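4. What goes on a bed and where it sits the rest of the time

4.1 Mismatched sets

When we started coding the diaries I had a neat little scheme in my head. There would be sheets, pillowcases, and covers, and each home would own so many sets of them, and a set would be a thing that you bought together, washed together and put on the bed together. I built the first version of the coding sheet around that, with a box for "set in use" at the top. It lasted one evening.

People don't write about sets. They write "the gray one," "mom's striped one," "the scratchy top," "good pillow, bad case." Out of 417 diary entries from the Biltine apartments, 134 mention two or more pieces of bedding that came from different places and ended up on the same bed. I had those down as leftovers at first, and then I had to admit that the leftovers were a very large part of what we'd collected, so the box came off the sheet and I went back to the beginning with a pencil (and a fair bit of grumbling).

What replaced it is a plain list of pieces. Every piece gets its own line, with its color, its pattern, how it's closed if the writer says so, and where it was when it wasn't in use. The last column is the one I'm fondest of. It's also the one that made the coding slow, as a single pillowcase can turn up in a drawer, over a chair, under another pillow and back on the bed in the space of one week.

Patterns do more work in the diaries than I expected. Writers hardly ever name a fabric, and when they do I'm not sure I'd bet on it, but they're very sure about stripes and checks. Gray is everywhere. Gray with white, gray with navy, gray that somebody calls blue on one page and gray on the next - I kept the writer's word each time and didn't try to fix it. Where a room has loud walls, the bedding tends to get described against them. One diary keeps coming back to "the quiet ones for the bird room," meaning the gray and white things, and once you've read that phrase a few times you start seeing how choices get made. The wallpaper was there first, and it is staying, so the cloth has to get along with it.

Figure 4 goes with this part of the section. In 4a, a gray twill with a broad white stripe hangs in folds in front of the bird-and-leaf paper. In 4b, two pillows lie on a plain white surface along the same wall, the upper one in a plaid case with a stitched edge.

Figure 4a. Striped gray and white cloth, pinkish-beige wallpaper with navy leaves and a red-breasted bird.

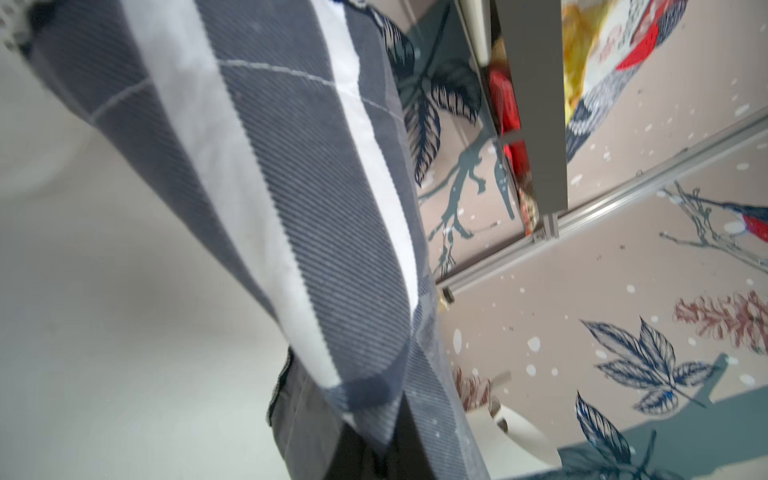
Wanda Sowa thought I was making too much of color. People grab what's clean, she told me, and the matching story gets told afterward, when they sit down with the notebook and want to sound like they had a plan. She'd sooner have had us ask what was at the top of the pile.

I think she's half right, and I went back through the entries to see how far half would take me. The trouble is that the pile has already been sorted. Somebody put the quiet ones on the bird-room shelf in the first place. If you always take the top item from a shelf that only holds gray things, you'll come out with something gray, and the decision was made on laundry day by whoever did the stacking. Several diaries have one person washing and another person making the bed, and in those homes I'd say the washer picks the look of the room and the other one gets the credit or the complaints.

So I added a column for who put the piece away, which the notebooks cover only in patches. It's filled in properly for the longer diaries and it's a guess for the short ones, and I've left the guesses out of everything below.

4.2 Folding, and giving up on folding

Flat pieces get folded. Shaped pieces get argued about. A flat striped cover can be halved and halved again, and the stripe even helps you, since you can line up one edge with the other and see if you've gone crooked. Writers mention doing exactly this. One of them says she folds "by the white line" and won't buy plain covers anymore, and another folds along the stripe and then across it and calls that "the long way and the short way," a phrase I have now adopted at home.

Pillowcases are worse than you'd think. In the Skallon notebooks (those are the ruled ones we handed out in February, with a page per day and a pocket in the back) there is a steady low complaint about cases that don't lie flat. The ones with a ruffled or wavy seam come in for most of it. A plain hemmed case folds into a tidy rectangle and stays that way. A case with a wavy edge makes a rectangle with a fringe, and when you stack a few the fringes all pile up on one side and the stack leans. It sounds like nothing. It gets written down again and again, usually late in the evening, and usually by the person who also does the drawers.

There were three ways out of this that I could pick apart clearly. Some people roll their cases. Some slide all the other cases inside one of them, so that only a single wavy edge shows. And a good number quit folding them at all and simply keep a case on a spare pillow, where it can be as wavy as it likes. I want to stay with that last group for a minute, because it changes how you should read a pile of pillows.

A spare pillow on a bed looks like comfort, or like a guest is expected. In the diaries it's very often storage. The pillow is where the case lives. One writer has two pillows on a bed that one person sleeps in, and says flat out that the top one is "for keeping the plaid on." I had coded that whole home as a heavy pillow user! I've since fixed it, along with a few others like it, and the fix moved them out of the comfort group entirely. Anyone reusing our first release of the tables should toss it and take the second.

Frayed edges deserve a word too. Fraying doesn't send a pillowcase out of the house. It moves it down a step, from the front of the bed to the back, then from the back to the spare. I never found an entry where a case was thrown away for its edge. Holes, yes. Stains, sometimes, though small marks are mostly lived with and more than one writer calls a speck on a light sheet "just life." An edge that has gone fuzzy seems to be almost a point in a case's favor, as it means the thing has been through the wash enough times to be soft.

4.3 The white layer

Almost every bed in the diaries has something white at the bottom of it. Writers aren't careful about what. The same word, "the white," covers a fitted sheet, a flat sheet, a mattress pad and once the bare mattress itself, and I had real trouble with this. In the end I coded "white layer" as a thing of its own and stopped trying to split it. If you want to know what's happening on top of the bed, it makes no difference. If you want to know about washing, it makes an enormous difference, and our data can't help you much there, I'm sorry to say.

What the white layer does, in these homes, is sit still. Covers come off it, pillows get moved across it, clothes get sorted on it. It's the table the rest of the work is done on. There's a Wednesday entry I'm very attached to in which a man lists everything that was put down on his bed between breakfast and dinner, and it runs to most of a page, and at the end he says that he made the bed "around the stuff." We gave that its own code (made around) and then found it in other diaries, where I'd read straight past it on the first go.

Small wrinkles in the white layer get ignored unless a writer has company coming. Pillows get set down over the worst of them, and this was mentioned as a trick by people who don't know each other and live on different floors.

Figure 4b. Two pillows on a white surface beside the patterned wall.
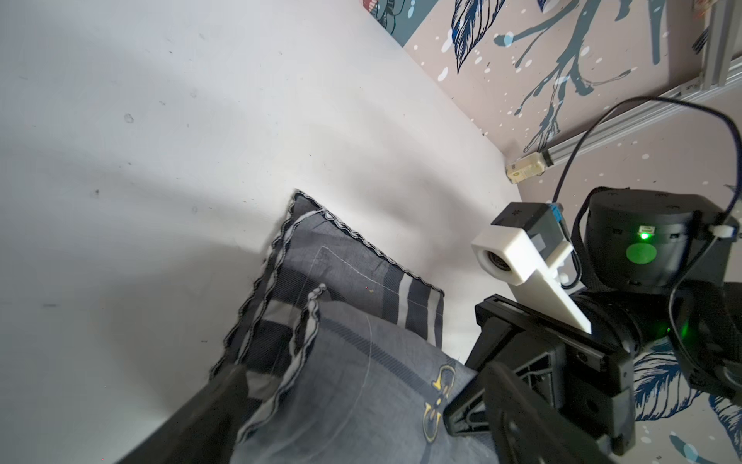 How many pillows should count as "in use" on a bed? I count the ones a writer says they sleep on, sit against or prop something up with, and the rest go in the storage column even when they stay on the bed all week.

That rule came out of a long back-and-forth with the Mustonen group, who did a similar diary project with a tighter form. They count whatever is on the bed at bedtime. It's cleaner and much quicker, and I can see why they like it. Run their rule on our diaries and the homes look better supplied with pillows than they are, and the spares vanish into the total. Run ours on theirs and you can't, really, as the form doesn't ask what each pillow was for. We agreed to print both counts wherever both can be had, and Table 5 does that.

4.4 Limits of the bedding data

I'd be careful with a few things here. The notebooks had 80 pages each, and people who filled theirs early got a second one while people who lost theirs mostly didn't, so the keen writers are heavy in the totals. The keen writers also tend to be the folders. If you came away from 4.2 thinking that everybody has strong feelings about a wavy seam, please take some off for that.

The shelf and drawer entries are thin. "Put away" is the most common thing written about where a piece went, and it can mean a wardrobe, a box under the bed or a chair that has been promoted. We asked for more detail halfway through and got it from some homes and a slightly cross note from others. I kept "put away" as its own place, next to the real places, and anyone using the tables can drop it.

And the word "gray" is doing too much. We coded more than 3000 mentions of single pieces, and I'd love to be able to say which of the gray things were the same gray thing on two different days. Stripes and checks help, and so does a named seam or a fringe. Plain gray cases I couldn't tell apart at all, so each mention of one stands by itself in the tables and the number of plain gray pillowcases we report is certainly too high. Section 5 takes up the covers and blankets, where writers were kinder to us and used more names.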